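Kids' Corner > How Stuff Is Made > Cloth

What is cloth made of?

Look at your shirt. Really close. See tiny lines going up and down, and more going side to side? Those are threads. Lots and lots of them.

Thread starts as fluff. Cotton fluff grows on a plant. Wool comes off a sheep. Pull the fluff, twist it, keep twisting. Now it's strong! Try it with a cotton ball, you'll see.

Next comes weaving. You need 2 sets of threads. One set is stretched tight on a loom. That's called the warp. The other set goes over, under, over, under. That's the weft. (Mix them up? Everybody does.)
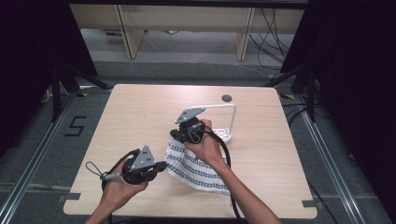 T-shirts are diffrent. They're knitted, so the thread makes little loops that hook together. Loops can stretch. Thats why a T-shirt goes over your head so easy and a tea towel won't.

And patterns? Two ways. Weave with colored threads, or print the color on after. Want to check? Flip the cloth over. If the back looks paler, it was probably printed.

Tiruwork Tefera weaves scarves in Tresimville. One scarf has 500 warp threads and she puts every one on the loom by hand. Takes her all Sunday. A wide blanket, 1000 threads!

Try it: cut slits in a piece of paper, then weave paper strips through. Over, under. Next row, start with under. Push the rows close together and tape the ends down.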